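Search this blog
Type and hit enter

Why I finally quit playing support like a coward

Posted 12/25/22 by the blog owner

So I have been putting this one off for weeks, partly because the holidays ate all my free time and partly because I wanted to be sure it wasn't just a lucky streak. I don't think it is! I've been maining Stirley since September and I have climbed more in that stretch than in the whole year before it, and almost all of it came from changing where I stand. Same champion, same items (mostly), same awful internet.

If you haven't played Drernora, quick catch-up: it's a lane game, five on five, two towers per lane and then the big gate in front of the base. Stirley is the little lantern guy with the tether. His whole deal is that he hooks a rope of light onto a teammate, and as long as the rope holds, that teammate heals a bit and takes less damage. If the rope snaps from distance, it goes on a long cooldown and you feel like an idiot.

Everybody, me included, learns him by standing way in the back. It feels right. He's squishy, he has no dash, and the healing works at max range, so why would you walk forward? I played that way for ages and my rating sat at 2,309 like it was glued there. I would win three, lose three, win one, lose one, go to bed annoyed.

Then I started watching my own replays, which I recommend if you enjoy feeling embarrassed. The fights I lost all looked the same. My carry steps up to hit somebody, I'm at the very end of the rope, my carry takes one more step, snap. Now he has no damage reduction, he's a mile from me, and the enemy jungler falls out of a bush onto his head. I'm standing there perfectly healthy. I had so many games with two deaths and a loss, and I used to be proud of the two deaths!

What I do now is stand level with my carry, or even a half step in front and off to the side. Off to the side is the important bit. If you're right behind him, any skillshot that goes through him gets you too, and if you're directly in front you're just a worse tank. On the side, the enemy has to pick one of you. A lot of players at my level will pick Stirley because he looks like free gold, and that's great, because your carry is now shooting at people who are walking the wrong direction.

You do need some health to get away with this. I start the cheap health charm and two potions, then I rush the boots, then I go straight into Warden's Coil. I used to buy the mana book first and I honestly can't remember why, I think a guide from three patches ago told me to. You won't run out of mana if you stop using the lantern flash to poke. The poke does 100 damage at level three, costs a quarter of your bar, and gets healed off by one potion. Save it for the blind. One second of blind on somebody like Givau is worth more than all the poke you'll ever do in lane.
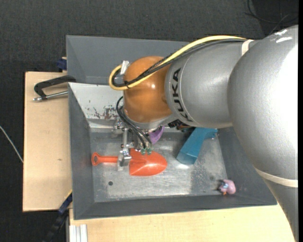 One reply under my last Stirley post said that standing forward only works until level six, and that once Givau gets his ultimate you should go right back behind the carry and stay there, because the pull grabs whoever is closest and a pulled support is a dead support.

I get it, I really do, and I thought the same thing for the first couple of weeks. The Givau pull is nasty. But think about who you want him to pull. If I'm in the back, the closest person is my carry, and then we've lost the only one who can take a tower. If he pulls me, fine, he has burned a very long cooldown on a lantern guy. I pop the shield while I'm in the air (you can cast it mid-pull, the tooltip doesn't mention it), drop the blind under his feet when I land, and the rope goes back on the carry if he walks up with me. Sometimes I live. Sometimes I don't and we still get two kills out of it, and I'll take that trade all day.

Where the comment has a point is when you're behind. If Givau is three kills up and has his second big item, you won't survive the landing, shield or no shield. In those games I give up the side spot and hug the tower, and I ward like crazy, and I wait for him to get bored and dive. He will get bored. Givau players always get bored.

A few smaller things I picked up that didn't fit anywhere else:

Rope the jungler at the start of river fights, then swap to the carry once the jungler has gone in. The swap doesn't trigger the cooldown as long as you do it before the rope snaps by itself. I didn't know this for a really long time and I'm still mad.

Don't rope somebody who's running away at full speed. You'll want to, they'll be pinging you, and it'll snap in half a second. Throw the blind behind them and let them go.

Turn on the range circle in the settings. Yes it looks ugly. Leave it on until you can feel the distance without it, and then leave it on some more.

If your carry is the type who stands under tower and farms for twenty minutes, go hang out mid. You don't owe anybody a babysitter. I spend a lot of the middle game with the mage, and mages are so happy to see you, it's like visiting a grandparent.

Mute people early. I play way better when I can't read what my top laner thinks of me.

Gear talk, because a couple of you asked: I'm on the same old Schumacher mouse, the one with the loose wheel. I've moved the rope to the thumb button and the blind to the key right next to it, and that made the swap so much easier than reaching over with my pinky. My sensitivity is lower than it used to be too. I kept overshooting and roping a minion (you can rope minions, I have no idea why that's allowed, please take it out).

As for numbers, I've played 139 games on him since I switched over and I'm sitting at 2,551 as I type this. That's a rating I had never touched before, not even the season everyone got inflated. I did drop a chunk of it last week when I decided to play tired, and then I played tired some more to win it back, and you can guess how that went. Two losses in a row and I'm logging off, that's the rule now, and I have kept to it for four whole days.

I haven't worked out the matchup against double-assassin lanes yet. Standing to the side doesn't do much when both of them can blink, and going back behind the carry doesn't do much either. I've tried buying the stone cloak second and it helped in one game and did nothing in the next two. If you've got something that works there, leave it in the comments, I'll try pretty much anything short of banning them every game.

Next post will probably be warding spots for the lower river, with the map drawn on by me, so lower your expectations on the artwork. Happy holidays, and go easy on your supports!

Contact | Copyright 2022, all rights reserved | Back to top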